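How to Wash and Re-proof a Waterproof Jacket at Home
Saturday, June 1, 2019
By Apolline Lacroix

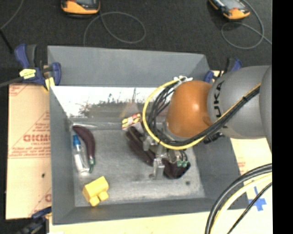
A waterproof jacket that soaks up rain on the shoulders usually needs a wash before it needs anything else. Dirt, sweat and sun cream get into the face fabric and stop water from beading. The membrane underneath may be perfectly sound. Start by emptying every pocket, then look over the outside in good light. Worn, scuffed patches like the ones on the floor of the grey bin are what you are looking for, and on a jacket they turn up first where rucksack straps rub. Mark them with a bit of masking tape so you can find them again later, and take the tape off before washing.

What you need
A bottle of technical wash (not ordinary detergent)
A bottle of spray-on proofer
A clean sponge or cloth
A soft toothbrush for collar and cuffs

Step 1: Clean the machine
Pull out the detergent drawer and rinse it under the tap. Old powder and softener leave a film that attracts water. Run a short empty rinse if you use softener regularly.

Step 2: Close everything
Do up the main zip, pit zips and pockets. Fasten the cuffs loosely and slacken the hem cord. On the Gundia shell the hood comes off with four poppers, so wash it separately in the same load. The older Listden jackets have a fixed hood and can go in as they are.

Step 3: Wash
Check the care label. Most shells take 40 degrees, though a few say 30. Brush a little technical wash into the collar and cuffs first. Use a gentle cycle with a slow spin, 800 at most, and then put it through a second rinse.

Step 4: Proof
Hang the jacket up while it is still damp, outdoors or over the bath. Hold the spray 15 cm away and cover the outside evenly, going back over the shoulders and the places you taped. Leave it for two minutes and wipe off any drips with the sponge. They dry to white marks otherwise.

Step 5: Dry with heat
If the label allows tumble drying, give it a low heat until dry. If not, let it hang and then iron on the coolest setting with a tea towel in between. Keep the iron off taped seams and printed logos.

Testing it
Flick some cold water on the sleeve. It should form round drops and run off. If a dark patch spreads, spray that area again and repeat the heat.

I do mine at the end of May, when the Vurkgate walks finish, and again before winter.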